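Mini-fridge on the floor of our workroom, produce keeps freezing at the back. Move it, or give up?

Asked by selina_rainer in Kitchen & Appliances
Viewed 642 times

We have one of those little black mini-fridges in the workroom at Lamont, and it has opinions. Anything that touches the back wall turns into a rock. Anything in the door goes warm and sad. Last week I bit into a peach that was frozen on one side and room temperature on the other, like a dessert at a restaurant I can't afford.

It stands right on the floor at the end of a long metal shelving unit, with a power strip nearby that half the room seems to depend on. The dial goes from 1 to 7 and I've tried 2, 4 and 5. At 2 the milk went off. At 5 we had the peach.

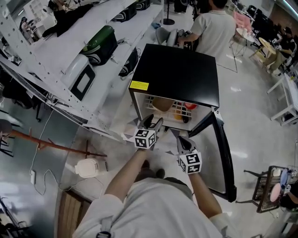

The fridge with the door open. One wire shelf, and that's all the organizing it came with.

What I'd like to know:

Does it matter that it's on the floor? There's a guy on the second floor who swears they run better up on a stand.

Is there a trick to where the fruit goes? We mostly keep fruit and people's lunches in it, and in June the lunches multiply.

Is 45 degrees inside too warm? That's what my cheap thermometer says at setting 4, on the shelf, after a night with the door shut.

I'd rather not buy another one. This one came from Fikgate's clearance page and I have my pride.

3 answers

Answer from paltix_parts_guy
Voted up 218 times

45 is too warm for lunches. You want 40 or under. Fruit will forgive you, chicken salad won't.

The floor itself is fine. What it needs is air behind it and on the sides, so pull it out from whatever it's up against by a hand's width and see what changes. Most of these small ones have the cold plate at the back or up top, and whatever sits against the plate freezes. Keep the fruit toward the front of the shelf, and put something that doesn't mind the cold at the back. Water bottles are good, leave a bit of room in them.

Then check the door gasket. Close the door on a strip of paper and pull. If it slides out with no drag, you're cooling the workroom. Do all four sides. Sometimes the gasket is only grubby, so wash it with warm soapy water before you spend any money. I'd also check that it's level, a door that hangs a little open is a very common cause of your exact complaint.

Change the dial one notch, then leave it alone for a full day. People turn it, wait 60 minutes, turn it again, and end up with peach ice.

Also, plug it straight into the wall. I don't like fridges on power strips and neither does whoever wrote your manual.

Answer from flornberg_jo

Ours did this!! Defrosted it and it was fine for a year. If there's ice on the inside, unplug it, leave the door open overnight with a towel down, and tell everybody FIRST so you don't melt somebody's burritos (ask me how I know).

Answer from tomcat_ed

get a cooler

Comment from selina_rainer
The paper slid right out along the bottom. Washing the gasket tonight. The cooler suggestion has been noted and ignored.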